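Published: 16/06/2020

"I still write the labels by hand": sorting seed for a town that wants to grow its own beans

The seed library in Brivville began with a shoebox and a notice in the window of the bread shop. Four years on it lends to 462 households, and its founder, a retired school cook who prefers to be known by her job and not her name, still does most of the sorting herself.

She is not keen on being called an expert. "I grew up with a vegetable patch because we needed one," she says. "My mother saved beans in jam jars and that was the whole system. If a jar went mouldy you ate fewer beans the next year."

The idea of lending seed is simple enough. A member takes a packet in spring, grows the plants, lets a few go to seed and brings some back in the autumn. There is no charge and no fine. About a third of members never return anything, and she has stopped minding.

"People move, or the slugs get everything, or they forget and eat the lot. I used to send reminders. Then I worked out that the stamps were costing more than the seed was worth, so I stopped."

The library now holds nearly 500 varieties. Beans and peas make up the largest part, followed by tomatoes, lettuces and a long tail of herbs and flowers. The one she talks about most is Panach, a climbing bean with a flat pod which came to her from an allotment holder on the Drulilby side of town. He had grown it since the 1970s and had it from a neighbour. She has never found it in a catalogue.

"It may well be something common under another name. I've had people tell me with great confidence that it's three different things. It crops late and it doesn't go stringy, and that's what I care about."

Beans are the easiest place for a beginner to start, she says, as they mostly pollinate themselves and the seed is large enough to handle. Her advice is to leave the pods on the plant until they are papery, pick on a dry day and shell them indoors. After that they need two or three weeks on a tray before going anywhere near a lid.

"The usual mistake is putting them away too soon. They look dry and they feel dry. Bite one. If your teeth leave a mark, it isn't ready."

Squashes are another matter. Two kinds grown in neighbouring gardens will cross without any help, and the result the following year can be dull or worse. She once gave out a batch of courgette seed that produced hard, bitter fruit in 19 gardens, and she rang every one of those households to tell them not to eat it. The library no longer accepts squash or courgette seed from members. It buys those in.

Storage takes up more of her time than growing. Paper envelopes go into boxes, the boxes go into a cool cupboard, and each variety has a card with the year, the grower and anything odd about the season. For sorting by hand she likes a plain pale surface and something with divisions in it.

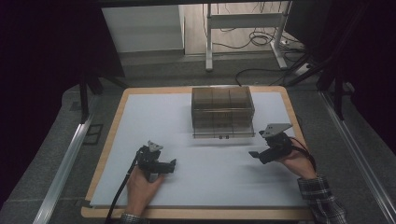

A compartment box on a white-covered table.

"You want to see what you've got," she says. "On a dark table I lose the lettuce seed completely. And small sections are better than big ones, because if you tip something over you've only mixed up a little bit."

She does not use a computer for the cards. A member offered to put the whole collection on a spreadsheet and did get as far as the letter C. It is still on a memory stick in a drawer.

"He was very patient with me. But I can find a card faster than I can find my glasses, and I need my glasses for the screen."

This spring was the busiest the library has known. Garden centres were closed for several weeks and the larger seed firms had stopped taking orders on some days. Requests came through the letterbox, by phone and, twice, shouted over the hedge. Packets were left in a crate on the wall outside for collection.

"We ran out of salad leaves by the middle of April. I was splitting packets into halves, then quarters. A quarter of a packet of lettuce is still more lettuce than most people can eat, so no harm done."

Many of the new members had never grown anything. She wrote a single sheet of instructions for them, which covers sowing depth, watering and what a bean looks like when it first comes up. The last part was added after somebody weeded out an entire row.

Whether they will return seed in the autumn is an open question. She would be pleased with one in five. What she would like more is for the newcomers to try something besides tomatoes.

"Everyone wants tomatoes. I understand it. But we've got a winter lettuce that will stand through frost, and a pea called Ponce that children like because of the name, and both of them are easier. Tomatoes are a lot of work for a wet summer."

Ponce is a short pea, knee high, and needs no more than a few twigs to hold it up. It can be sown again in early July for a small second crop, though mildew tends to get into the later plants. She sows hers in a length of old guttering and slides the whole row into the ground once the roots have taken hold.

Asked what the library needs, she mentions envelopes first. Small brown ones are best, the sort used for wages, and used ones are fine if the flap still closes. She could also do with a second cupboard on an inside wall. The present one backs on to the boiler, and she moves everything out of it in November and puts it back in March.

Seed can be collected from the crate on Saturday mornings. Beans for late sowing are at the front.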